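Right, a thread on moving your nan's piano accordion across the country by train, as I've now done it and my shoulders would like a word. 1/

The accordion is a Pelletti, older than my mum, and it weighs about the same as a wet labrador. It came with a case that has one working catch and a smell of mothballs. 2/

I rang the train people first and got passed between departments until Keisha Van Dusen (lovely, deserves a raise) told me it counts as luggage if I can lift it by myself. I said I could. I hadn't tried yet! 3/

Tip: don't use the original handle. Mine came off on the stairs at Sultau station and a man in a bobble hat had to stop the case with his foot. Get a proper luggage strap, go round it twice, and carry it from the strap. 4/

Store it upright on its feet, the way it would sit on your lap. Lying it down for hours can upset the valves, or so says Dexter Montoya who mends them, and he was quite stern about it. 5/ 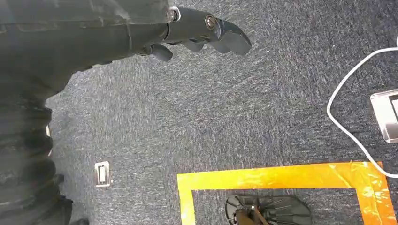
Grey-blue carpet, dark grey arm, black fingers.

Seats: book the one nearest the luggage rack and sit where you can see it. I spent the whole leg to Londar staring at that case like it owed me money. A toddler patted it every time she went past. 6/

Also keep it away from the heater. The reeds are held in with wax, and the one under my seat was going full blast in December, so I ended up with my feet roasting and the accordion across the aisle next to somebody's skis. 7/

Total damage: one handle, 2 coffees, £15 for the strap. A courier had quoted me £454 with insurance, so I'm calling that a win. 8/

Next job is learning to play the thing. So far I've got the first half of a waltz and a complaint from the cat. 9/9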